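Workshop tips: getting your shed ready for the new noise byelaw

Quick one this, as I keep getting asked. The Flunamside byelaw on home workshops comes in this September. Comments on the draft close 17th July, so if you want to moan, moan now. In writing. Moaning in the chip shop doesn't count.

First thing – read the draft yourself. It's 12 pages and half of that is definitions. Skip to the bit on hours. Powered tools at home stop at 8 in the evening under the draft, hand tools carry on as before. Sanding by hand, fine. Belt sander, not fine.

Get a cheap notebook and hang it by the door on a bit of string. Date, tool, time on, time off. Takes seconds. If a neighbour complains you've got something to show the officer other than a red face. Pencil, not biro, biros go stiff in a cold shed. 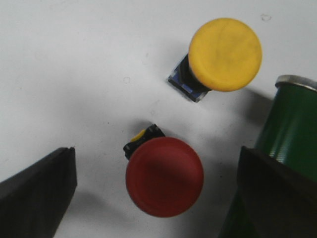 Labels next. The draft wants fixed machines to have their controls marked so anyone walking in can tell what does what. Don't pay for engraved plates. Masking tape and a laundry marker, coat of clear varnish over the top, lasts years. And don't lean on colour by itself. A yellow mushroom-head button and a red one, both big and round, both easy to thump – you know which is which, your brother-in-law doesnt. Write the word next to it. Photograph the label once it's on and print the photo for your folder.

The folder: any old ring binder. Receipts for machines, manuals, your copy of the draft, any letters from the council. Put letters in newest first or you'll be flicking through the lot every time. I line the front with a plastic pocket for stamps.

Noise itself. Old carpet under the bench legs does more than you'd think. Draught strip round the door. Shut the window, obviously, but then sort your dust out, a closed shed and MDF is a bad mix. 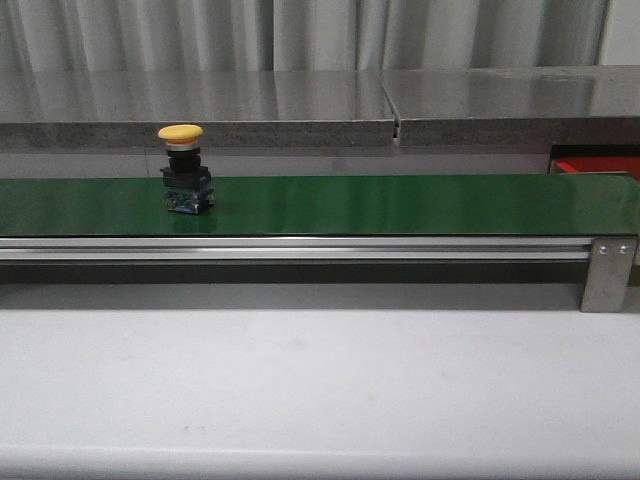

If the officer comes round to look (they have to give notice in writing, section 13), have a tidy the night before. Sweep up, coil your leads, wipe down anything with a control on it. Old toothbrush is best. On the sort of push button where a wide yellow cap sticks out over the parts below, the muck will sit up underneath on the stem, right by the silvery collar, so go round with a dry brush. Power off at the wall first. No spray. Same brush does drill chucks after.

Writing your comment now. Keep it to one side of paper. Say where you live, what you do in the shed, which clause bothers you and what you'd put instead. Hakim Pasaribu down at Vallden got his clause on lathes reworded that way, one page, very polite. Swearing gets you filed with the cranks.
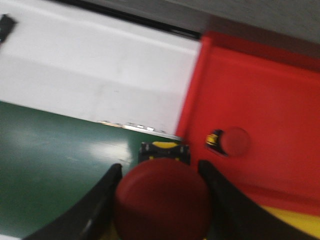

Keep a copy before you post it, and get proof of posting from the counter. Email's allowed too but ask for a receipt, and save it somewhere you'll find it agian. If you rent, tell your landlord what you've sent. The fine in the draft is 1000 pounds and it isn't clear yet whether it lands on the tenant or the owner, so put that question in your comment as well.

Spare copies of the draft at the library desk.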